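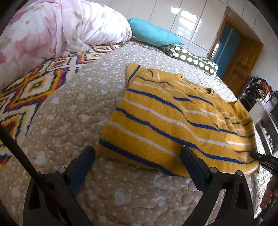
Getting the musty smell out of a closet

Posted by Gianni Marras, filed under House

Quick one. Old closet, outside wall, smells like a basement. Ours in Prircombe did this every December. Takes a weekend, mostly waiting.

What you need

White vinegar, a gallon is plenty
Two buckets, rags, an old toothbrush
Rubber gloves
A fan
Small dehumidifier. Mine's a Morelli, $19 used, fine
Cheap humidity meter
Baking soda

1. Empty it. All of it
Shoes, boxes, the stuff on the top shelf you forgot about. Clothes go on the bed or over a rail in another room. Smell everything as you take it out. Anything bad goes straight to the wash pile, don't mix it back in.

2. Find where it's coming from
Flashlight, get down on the floor. Check the back corners and behind the baseboard if it's loose. Dark specks, bubbled paint, soft drywall. Soft drywall means a leak, stop here and get that fixed first or you'll be doing this again in a month. Ask me how I know.

3. Vacuum
Crevice tool. Floor edges, shelf brackets, door track. If it's carpeted go over it twice, slow.

4. Wash the walls
One part vinegar to one part water. Wring the rag out hard, you want damp walls and not a flood. Top down. Toothbrush for the corners. Painted walls and sealed shelves only — bare wood soaks it up and you'll smell salad for a week. Never mix vinegar with bleach. Pick one.

5. Fan on, door open
Leave it 8 hours. Overnight is easiest. Wall should feel dry and the same temprature as the wall next to it.

6. Wash the bad pile
Check the labels. Towels and cottons can go hot, with a cup of vinegar in the rinse and no softener. Wool and knits cold, wool soap, dry flat and turn them once.
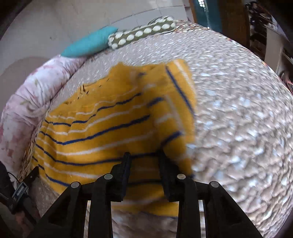 Everything has to be bone dry before it goes back. Thick stuff fools you, feel inside the folds and along the seams. If you're not sure give it another night.

7. Dehumidifier
Run it in the closet with the door cracked, hose or tank clear of anything hanging. Get the meter under 50 percent and hold it there a couple days. Empty the tank morning and night.

8. Put it back, but less of it
Leave a hand's width between the clothes and the outside wall. No cardboard boxes on the floor, they pull up damp. Open bowl of baking soda on the shelf, change it monthly.

Smell back after two weeks? Go look at the outside of that wall. Gutters first, then the caulk around any window. Arturo Sanna asked in the comments about charcoal bags — they're ok, same idea as the baking soda, cost more. Haven't tried the gel tubs so can't say.

Cedar blocks cover the smell, thats all. Do the steps first then add them if you like cedar.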